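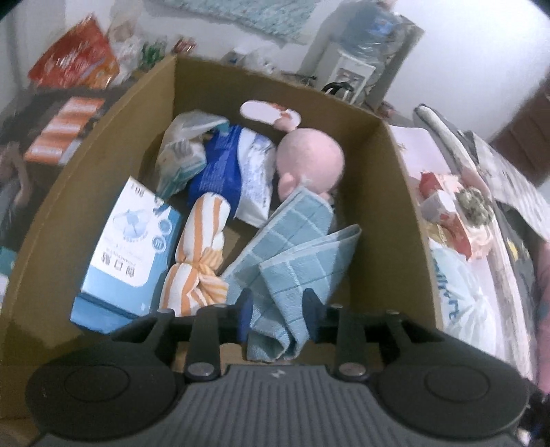 House Rules for the Gripper: How Plallside Wrote a Standard for Packing by Hand

By Heledd Mathias

11 Mar 2022

The document that governs hand-held gripper work at the Plallside center in Pallatville is 19 pages long. It has a plain gray cover, a revision table at the front, and a title that few of its readers use in full. Staff call it the handling code. In November it replaced a set of notes that had been taped, amended and taped again beside the equipment lockers, and it now applies to every operator who records packing, sorting or tidying tasks for the training of robot arms.

The code was drafted by Lumturie Nikolovski, the center's head of practice, with two senior operators, Emrys Price and Hywel Samuel. Their instructions from the board were brief. The rules were to be short enough to read in one sitting, they were to cover ordinary household goods, and they were to be capable of being checked by a person who had not been present when the task was done.

The third requirement caused the most difficulty. "A rule that says 'take care' cannot be audited," Ms. Nikolovski said. "We had a good many of those. Each one had to be rewritten as something a reviewer could find in the recording, or else taken out."

What the code requires

The first section deals with the grip itself. An operator must bring both fingertips to the object before closing, must close at a steady rate, and must hold for a full second before lifting. Cloth receives a page of its own. A folded cloth, such as the light blue checked one between the fingertips in a mixed carton of household goods, may be taken at any point where both fingertips meet fabric. Once gripped, it must be moved at no more than the set speed, and it may not be shaken out to correct its shape.

That last provision was disputed. Mr. Price had argued in favor of allowing a single shake, on the ground that people do the same at home. Mr. Samuel took the opposite view, and his position was adopted after a trial in which reviewers could not agree on where one shake ended and the next began.

Knotted items are treated separately. A towel or cloth tied around its middle is to be gripped at the body or at the knot, and the operator must decide which before the approach begins. Changing from one to the other during the approach counts as a fault. So does releasing an item above the rim of a box and letting it fall in.

The second section covers the container. Cardboard boxes are the most common type in use at Plallside, and also the least predictable. Their walls bow outward as they fill, and a box that was square in the morning may be several inches wider at the middle by the end of a shift. The code does not require a bulging box to be replaced. It requires that the walls stand without support and that the gripper be able to reach the floor of the box at one point or more without pressing against a side. A box that fails either test is withdrawn and flattened.

The third section concerns what may go in. Soft packages, small cartons, bagged goods, plush toys and folded textiles are all permitted in the same box. The drafters considered sorting goods by type and rejected the idea. A mixed box presents the operator with items that lean, slide and cover one another, and the center's clients have asked for that kind of material. Glass is excluded, as are open liquids and anything with an exposed blade. Medical supplies are allowed if the carton is sealed. Cartons printed in any language are accepted, and operators are told not to turn a carton so that its text reads the right way up unless the task sheet calls for it.

The surroundings

One of the longer debates concerned the space beyond the box. An early draft called for a clear area on all sides. Rhydian Gittins, who manages the recording floor, objected in writing. His note, later attached to the code as an appendix, pointed out that the arms will be expected to work in kitchens, bedrooms and shared offices, where bags and packages sit close to whatever is being packed.

The final text follows his advice with limits. Goods may stand next to the box on any side. They may not rest on the rim, and they may not block the operator's path from the pickup point to the box. Power cords must be kept off the floor between the operator and the work surface. Water dispensers and other fixed equipment may remain where they are, provided that the operator can move the full length of the work surface without touching them.

Checking the work

Every session is reviewed against a form with 60 lines, each answered yes or no. Reviewers may add remarks, but the remarks carry no weight in the result. A session with 4 or more faults is set aside and the operator is offered a second attempt under supervision. There is no penalty for a first failure, a point on which the operators' representatives insisted.

By the end of February the center had put more than 3009 sessions through the form. Ms. Nikolovski declined to give a pass rate, saying that the form had been revised twice in that period and that the early results could not fairly be compared with the later ones. She did say that the fault recorded most often was an early lift, in which the item leaves the surface before the one-second hold is complete.

Equipment checks are simpler. At the start of each shift the operator opens and closes the gripper fully, looks at the pivot pins for play, and wipes both fingertips. The linkage arms are inspected weekly by the workshop. A gripper that closes unevenly is tagged and may not be used again until the workshop has signed for it.

Wider use

The code was written for one building, but it has begun to travel. Inda, which runs a smaller recording floor across town, adopted the first and fourth sections in January and is preparing its own text on containers. Jenkins, a supplier of training to warehouse firms, has asked for permission to reprint the page on cloth.

Plallside has agreed to both requests on the condition that the revision number appears on every copy. The next revision is due in the fall. It will take up the question of bags within bags, on which the present text is silent, and Mr. Price has given notice that he intends to raise the single shake again.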